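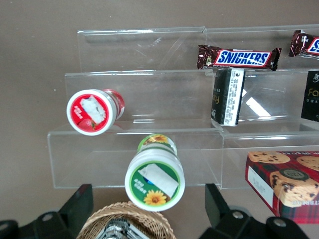 Cahier d'atelier, suivi des dépôts de candidature, janvier 2025

Repris le collecteur ce matin. Rappel pour ceux qui n'ont pas suivi : il interroge le registre public des déclarations de candidature et des comités de soutien, récupère les formulaires numérisés et les verse dans la base Olinitz. Jusqu'à l'été, on saisissait tout à la main. Depuis août, c'est automatique, avec une relecture humaine avant publication.

Problème du jour

Une déclaration de comité apparaissait dans l'index du registre mais le document lui-même n'était pas consultable. Le collecteur a reçu une page vide, l'a prise pour un formulaire blanc et a créé une fiche sans nom de candidat ni circonscription. La fiche n'est pas partie en ligne, la relecture l'a bloquée. Il aurait suffi d'un clic de trop.

Vérifié dans les journaux : l'index est mis à jour dès l'enregistrement, la numérisation suit plus tard. L'écart n'est pas constant. Pour deux dépôts de la même série, le document était là dès le premier passage. Pour les autres il a fallu plusieurs relances.

Ce que j'ai changé

Le collecteur distingue maintenant trois états : annoncé, numérisé, relu. Une fiche « annoncé » ne contient que ce que donne l'index, c'est-à-dire l'intitulé du comité et la date de réception. Aucun champ n'est rempli par déduction. Le passage à « numérisé » exige un fichier d'au moins une page avec du texte reconnu. Si la reconnaissance ne sort rien, la fiche reste où elle est et une alerte part dans le canal de l'équipe.

Relancé sur l'archive complète, 355 déclarations. Deux fiches repassent en « annoncé », dont celle de ce matin. L'autre est une vieille candidature municipale dont le scan est corrompu côté registre. À redemander par écrit au greffe, le formulaire de contact ne répond pas.

Reconnaissance de texte

Essayé Hikico et Navickas sur les mêmes formulaires. Hikico lit mieux les cases cochées, Navickas s'en sort mieux avec l'écriture manuscrite, surtout les noms de trésoriers et les adresses. Les deux confondent encore « déclaration initiale » et « déclaration modificative » quand la croix déborde. Or c'est le champ qui compte le plus pour nous : une modificative prise pour une initiale, et on annonce une candidature qui existe depuis des mois.

Je garde Hikico par défaut et je force la relecture manuelle sur ce champ, quel que soit le score de confiance. C'est plus lent, tant pis.

Intitulés des comités

Revu aussi la règle de rapprochement entre comité et candidat. On se fiait trop au nom du comité. Un intitulé du genre « Untel pour la mairie » ne prouve pas que l'intéressé est candidat, des sympathisants peuvent déposer sans lui. Le rapprochement ne se fait plus que si la déclaration de candidature est présente, signée, et renvoie au même numéro de comité. Sinon la fiche porte la mention « comité déposé, candidature non confirmée ». Cette mention doit être reprise telle quelle dans la lettre d'information, sans reformulation. La dernière fois, « non confirmée » était devenue « attendue » dans le chapeau et on a dû corriger.

Export

L'export vers Nisteck plantait sur les accents dans les noms de communes. Encodage mal déclaré en tête de fichier, corrigé. Les colonnes n'ont pas bougé, il faut juste y ajouter l'état de la fiche. Prévenir ceux qui ont des tableaux branchés dessus avant de le faire.

Reste à faire

Écrire au greffe pour le scan corrompu.
Ajouter l'état de la fiche dans l'export.
Passer la relance automatique à un intervalle plus court en période de dépôt, à voir avec les limites d'accès du registre.
Compléter la page d'aide, qui parle encore de la saisie manuelle.
Retrouver pourquoi les retraits de candidature remontent dans la même liste que les dépôts. Pas eu le temps de regarder, je soupçonne le filtre par type de formulaire.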